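Three weeks without a supermarket loaf

I've been baking all our bread since the start of July and I am completely hooked, so if you came here for the gardening posts, sorry, you're getting flour today!

It began with a bag of rye from the mill at Brundov. We'd gone up there for the walk (lovely, steep, do take water) and the mill shop was open, and I can't walk past a shop that sells things in paper sacks. I bought far too much. Then it sat in the cupboard looking at me for a fortnight until one wet evening I thought, right, come on, and mixed some of it with water in a jam jar.

That jar is now my starter and it lives on top of the fridge. For the first few days it smelled of old socks and I nearly threw it out. I'm so glad I didn't, because on the sixth morning I came down and it had climbed right up to the lid, all bubbles, smelling of apples. I shouted up the stairs about it. The reception was cool.

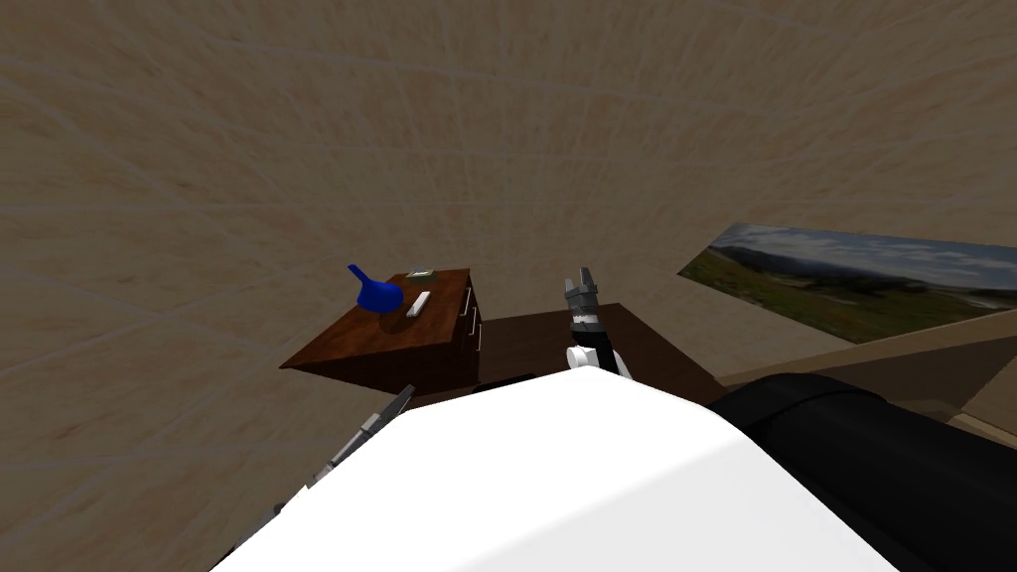

White arm, grey gripper pointing up.

My first loaf was a brick. I mean it, you could have propped a shed door with it. I'd read that dough should rest overnight and I'd left it on the worktop on the warmest night of the month, so by morning it had risen, got bored and sunk again. We ate it toasted with a lot of butter and it tasted wonderful, which gave me the nerve to try another.

What changed everything was using less rye. I now do mostly strong white with a couple of big spoonfuls of the Brundov stuff for flavour, and the difference in how it handles is huge. It stretches! You can pull a corner right up and fold it over and it stays where you put it. I do that every 45 minutes or so through the afternoon, in between everything else, and by teatime it feels like a cushion.

Then it goes in the fridge overnight in a basket lined with a tea towel. Rub plenty of rice flour into the towel. I skipped that once and had to peel the loaf off in strips, and I am still finding bits of dough in the washing machine filter.

For baking I use the old Gorkosar casserole that was my gran's, orange on the outside and chipped all round the rim. It goes in the oven empty to heat up, as hot as the oven will go, and then the dough drops in and the lid goes on for 20 minutes. Taking that lid off is my favourite part of the whole business. The loaf has puffed up and split along the cut, still pale, and you know then that it's going to be a good one. Another 20 or so without the lid and it's the colour of a conker. It crackles while it cools, too. I stood in the kitchen listening to it like it was the radio.

Things I've tried since: walnuts (yes, toast them first), olives (yes, but dry them well, mine went in dripping and the middle was gluey), grated cheese (stuck to the pot, tasted amazing, would do again). I also made 2 small loaves from one batch so I could give one to next door, and they came back with a bag of plums, so I may keep that arrangement going.

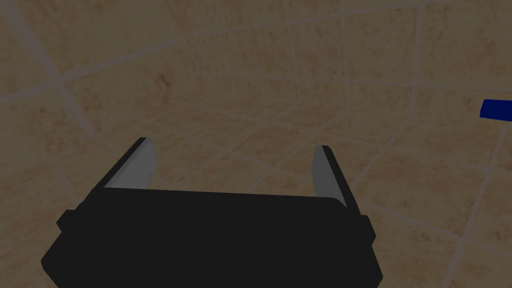 One reader, Bugti, left a comment under my last post asking whether any of this is worth the bother without a heavy pot, as a baking tray and a bowl of hot water on the shelf below had only ever given a soft, pale crust.

I'd say yes, still worth it! Before I dug out the casserole I used a tray with a big upturned roasting tin over the top, and that held the steam in much better than the bowl of water did. Let the tray get properly hot first, and give the loaf longer than you think once the tin comes off. Mine always want an extra five minutes when I'm sure they're done.

Next on the list is a seeded one with the spelt I've ordered from Cedis. I've got sunflower and pumpkin in already and I'm soaking some linseed tonight, which has gone to a sort of jelly and looks dreadful. Apparently it's meant to do that. I'll report back when it's out of the oven.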